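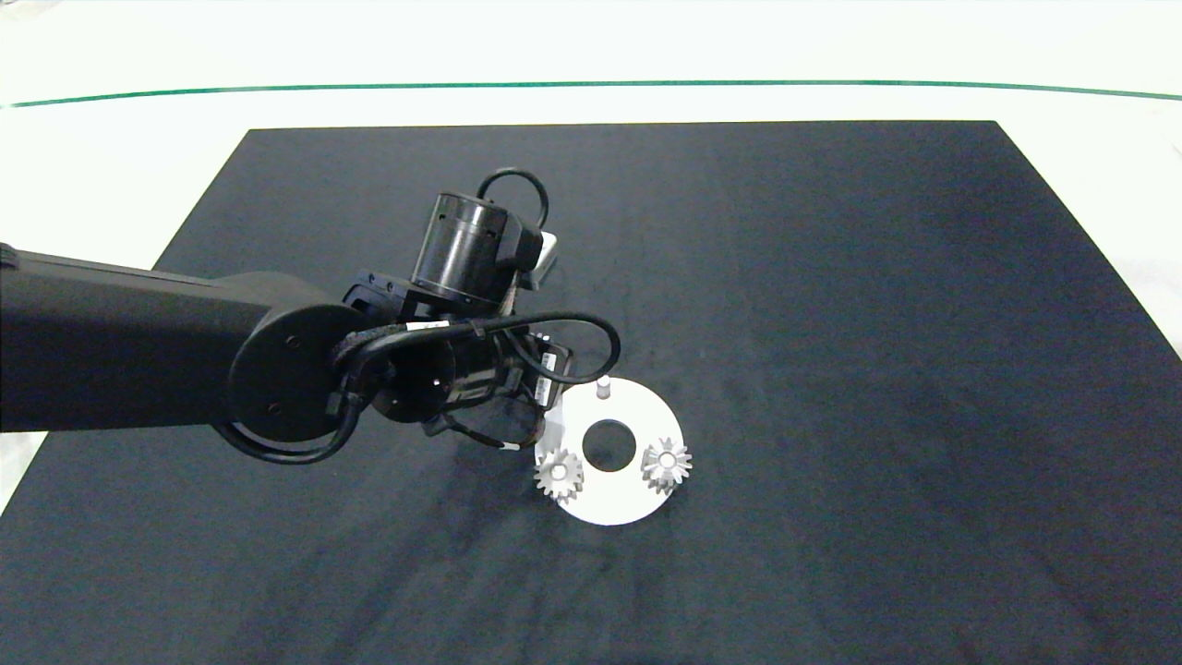 Black arm over a dark mat on a white table.

Setting a card limit in the Mista wallet

Before you start, have your phone unlocked and your Plisbridge card to hand, as you'll want the last few digits in a moment. The whole thing is quite painless, so do put the kettle on first if you like!

1. Open Mista and tap Cards, then choose the card you'd like to protect. If you have more than one (lots of us do), check the name underneath - they can look very alike.

2. Tap Limits and type the most you'd be happy to spend without unlocking the phone. We started ours at £12 and found it plenty for buses and a coffee.

3. Tap Save and enter your passcode when the wallet asks for it.

Note: a new limit can take up to 21 minutes to reach every shop till, so please don't worry if your old one is still showing at first.

Caution: never read your passcode out to anybody over the phone, however friendly they sound, and that includes us.

4. Go back to Cards and look for the small padlock beside the card name.
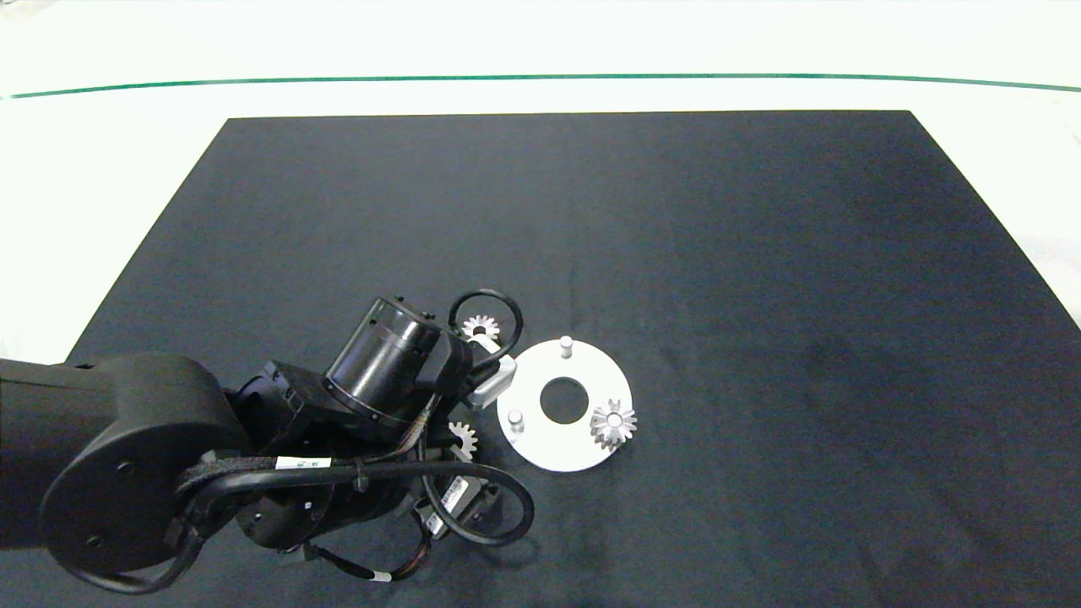 If the padlock doesn't appear

Close Mista fully, open it again and repeat steps 2 and 3. Still no padlock? Tap Help and ask for Naima Alaoui's team, who look after limits and lost cards.

13 shares | 21 comments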